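Notes for anyone recording or reusing the Dirnon dishes set. I wrote most of this in December after re-watching way too many episodes in one sitting, so if it sounds bossy in places, that's why.

# dirnon-dishes

Two-arm tabletop episodes of plate wiping, recorded by teleoperation on the Ununau bench. There are 500 episodes in the raw folder and 452 in the `clean` split. The other ones aren't deleted, they just broke one of the house rules below, and I'd rather you decide for yourself whether you can live with that.

If you only want to train something and get on with your day, take `clean` and skip down to **Known problems**. If you're going to add episodes (please do!), read the whole thing first.

## What's in the folder

```
raw/ everything, in recording order
clean/ episodes that passed review
rejected/ links back into raw, plus a reason code
sheets/ the setup sheets, one per session
woo.yaml config for the Woo checker
```

Each episode has the head view, joint positions for both arms, gripper opening for both arms, and a one-line task text. The timestamps all come from the same clock now. They didn't at the start, and I've fixed the early ones as best I could.

## House rules

These aren't a standard in any official sense. I borrowed bits from the Isum lab handbook, dropped the parts that need a proper cell with fencing, and added things I'd learned by getting them wrong.

### Before you hit record

- Both arms at rest, grippers open, indicator lights checked.
- Cables on the table side of the elbow, with enough slack for full reach. Move each arm through its range once and watch the cable, not the gripper.
- Nothing on the table that isn't on the setup sheet. Phones and mugs are the usual offenders.
- Speed cap on. I keep it at 30 percent for new operators and I don't negotiate.
- Somebody's hand is near the stop button. If you're alone, you don't record - you can practice with the arms unpowered or go label something.

### Staging the mess

This is the part people rush. We want plates that vary from episode to episode, so please don't paint the same neat stripe on every one. Put the sauce on by hand, away from the arms, then carry the plates over. Use different amounts and different angles. A plate that's nearly clean is a perfectly good plate, and we're short on those.

The sponge starts on its mat in the small tray, and plates start on the big tray. A plate can hang over the tray lip a little, or sit against its neighbor, as long as it doesn't rock when you tap it. Real dishes don't line up, and I got very tired of policies that only work when they do.

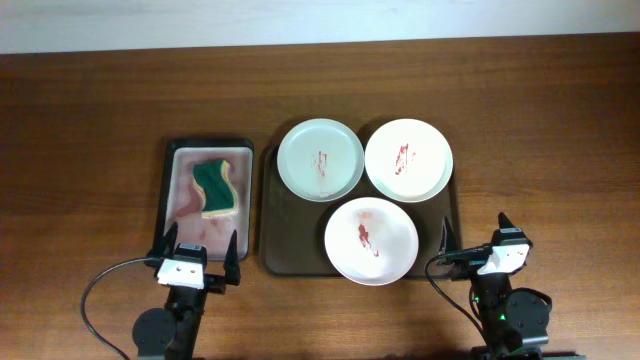
Once the plates are down, hands off. If you notice something you don't like after recording has started, finish or abort, but don't reach in. I have rejected really lovely episodes over a sleeve, and I felt terrible about it, and I'd do it again.

### During the episode

1. Pick up the sponge with one arm. Which one is up to you, but write it on the sheet.
2. Hold the plate steady with the other arm if you need to. Press on the rim, never the middle.
3. Wipe until you'd be fine handing the plate to a roommate. It doesn't need to shine.
4. Sponge goes back on the mat before you stop recording.

Drops are fine. Missed grasps are fine too, and I'd like to keep them, so don't throw out an episode just because you fumbled. What isn't fine is an arm-to-arm bump. Stop, check both grippers for play, and mark the episode `BUMP` even if nothing looks hurt.

### Afterwards

Power down first, then clean. Sauce near a finger joint gets a damp cloth and no spray, ever. Let the table dry before the next session.

## Review

Run Woo over your session before you push. It catches dropped frames, clock drift and gripper values that get stuck. It can't tell a wiped plate from a smeared one, so a second person has to watch every episode too, and it can't be the operator. I know it's dull. Put on some music.

Reason codes are `HAND`, `BUMP`, `CLOCK`, `SHEET` and `OTHER`. If you use `OTHER`, write an actual sentence. Episode 911 in the old numbering just says "weird" and I still have no idea what I meant.

## Known problems

- One sauce color in all of it - red. Don't expect a model to care about mustard.
- Right-hand sponge pickups are overrepresented.
- The task text is repetitive. Paraphrase it before language conditioning.

## Changing the rules

Open an issue before a pull request, and say which episodes your change would move in or out of `clean`. If it moves any, the split gets a new version number and the old one stays put.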